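公開見学日のデモ実演手順:コネクタ付き小型部品の把持
Zhuravel実習棟 見学対応マニュアル 第2章
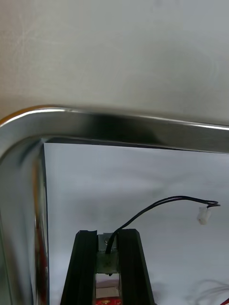

1. 適用範囲
本手順は、公開見学日に実施する把持デモの準備、実演、片付けについて定める。対象は実演担当者および説明担当者とする。制御盤の起動手順と非常停止の点検手順は第1章を参照のこと。

次回の公開見学日は4月20日、会場はEvelbridge棟1階とする。実演担当はChing-wen Chou、説明担当はDwayne Boateng、安全監視はAnika Schumacherが務める。

2. デモの内容
2本指の平行グリッパで、細いケーブルの付いた小型部品を把持し、持ち上げ、別位置に置く。見学者には手首カメラの映像を外部モニタで見せる。ケーブルは柔軟で姿勢が毎回変わるため、剛体のみの把持より難度が高い。説明の中心はこの点に置く。

1回の実演は5分以内とし、質疑はその後に行う。

3. 事前準備
3.1 作業面の確認
作業面に切り屑や前回の部品が残っていないことを確認する。金属の縁や光沢面がカメラの視野に入る場合、照明の反射で輪郭検出が不安定になる。照明角度を下げるか、拡散板を挿入して調整する。

3.2 グリッパの確認
(1)指先の摩耗と汚れを目視で確認する。汚れは無水エタノールを含ませた布で拭き取る。
(2)全閉状態で左右の指先高さを比較する。段差がある場合は取付ねじを緩め、再調整する。
(3)開閉を5回繰り返し、引っ掛かりや異音がないことを確認する。

3.3 カメラの確認
露光は固定とする。自動露光のままでは、アームが明るい面に近づいた際に部品側が暗く沈む。露光を固定したのち、待機位置と把持位置の両方で指先が判別できることをモニタ上で確認する。

3.4 部品とケーブル
使用する部品は予備を含めて2個用意する。コネクタの爪が欠けたもの、被覆に傷のあるものは使用しない。ケーブルに強い曲がり癖がある場合は手で軽く戻しておく。完全にまっすぐにする必要はない。

4. 実演手順
手順1 動作モードを「見学」に切り替える。このモードでは手先速度に上限がかかる。設定ファイルの識別番号が2394であることを画面で確認する。

手順2 アームを待機位置へ移動する。説明担当者はこの間に、カメラの取付位置と、映像に指先が常に映り込む理由を説明する。

手順3 部品の直上へ接近する。接近高さでいったん停止し、ケーブルが指の閉じる経路に入っていないことをモニタで確認する。経路に入っている場合は手先を回転させて避ける。手で直す場合は必ず停止状態とし、安全監視者の合図を待つ。

手順4 指を閉じる。把持力は低い値から開始し、滑りが見られた場合に限り一段ずつ上げる。部品の本体または金具をつかみ、ケーブルをつかまない。

手順5 低速で持ち上げる。ケーブルが張る前に一度停止し、コネクタ側が周囲に引っ掛かっていないことを確認する。

手順6 目標位置に置き、指を開く。開いた直後に横へ移動するとケーブルを引きずることがある。真上に退避してから待機位置へ戻す。

5. 把持に失敗した場合
同じ位置での再試行は1回までとする。2回続けて失敗した場合は待機位置に戻し、部品の向きを変えてから再開する。失敗は見学者に隠さず、原因の候補(位置ずれ、ケーブルの干渉、把持力不足)を説明担当者が述べる。

落下した部品を実演中に拾ってはならない。回収は停止後に行う。

6. 見学者の立ち位置
見学者は柵から900 mm以上離れた床面表示の外側に立つ。質問は実演の切れ目で受け付ける。撮影は可、フラッシュは不可。フラッシュ光はカメラ映像に影響する。

見学者による手動操作体験は行わない。操作体験を希望する団体には、6月のWindcombe会場での講習を案内する。

7. 終了処理
アームを格納姿勢に移動し、動作モードを「通常」に戻す。部品はケーブルを緩く巻いて保管箱に入れる。把持力の変更履歴と失敗回数を実演記録票に記入し、Milagros Padillaに提出する。

改訂に関する連絡先:見学対応係 Ingrid Brannigan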